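Clearing the table, over and over

I've spent most of January collecting demonstrations for the table-clearing model, and a few people have asked what that involves day to day. Mostly it's sitting in a chair, moving two arms by hand controls and putting tableware where it belongs.

The task is the one Hatice Dursun wrote up in the spring. There's a tray of used tableware in the middle, a dish rack on the left, a clear bin for garbage and a black tray for leftover food. For leftovers we use uncooked rice. It doesn't spoil, and it's hard enough to pick out of a bowl that the model has to learn to tip and pour.

We record from the wrists as well as from overhead. I used to think the overhead view would be plenty, but Erhan Uysal trained a version without the wrist views and it kept missing the edge of the plate.

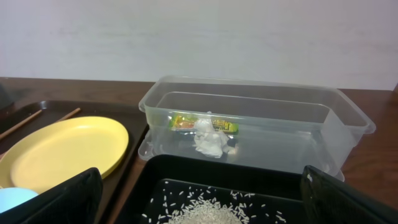

Wrist view, with the rice tray between the fingers and the garbage bin behind it.

So far we have 3,321 episodes saved, and 1,342 of those have passed review. The gap looks bad, but a lot of it is episodes still waiting to be looked at. Zübeyde Tokgöz does the reviewing and she is strict. If I hesitate over a bowl for too long she marks it, and I've stopped arguing because the model does pick up the hesitation. We had one version that hovered over everything.

The cup is the piece I find hardest. It has to be held firmly enough that it doesn't turn in the fingers, and it has to come in low over the black tray or the grains bounce out onto the table. My first 23 tries at it were all thrown out.
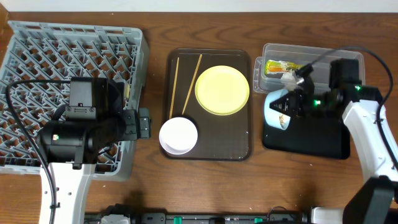 Right arm holding the cup over the black tray, with the chopsticks, plate and white bowl still to go.

Between episodes I reset everything by hand and change the layout a little. Kaan Dağdelen made a sheet of 50 starting layouts and I work down it, then start again at the top with the colours swapped. Order matters too. If I always do the plate first, the model learns that the plate goes first, and then it gets stuck when there isn't one. So some runs start with garbage, some with the rice, and some with whatever is closest to the left arm.
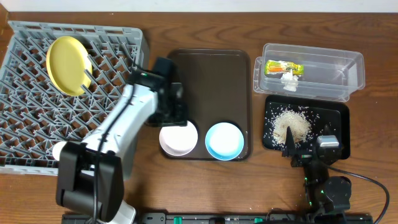 I try to keep both arms busy when I can, though I'm slower that way. Ertuğrul Ağca can work the two of them at once and talk on the phone. I can't, so most of my two-armed episodes are really one arm moving and the other one waiting its turn. He thinks that's fine as long as the waiting arm stays out of the way.

Next up is the cutlery. We've ordered forks from Jarnasel, and until they arrive I'm carrying on with chopsticks, which roll.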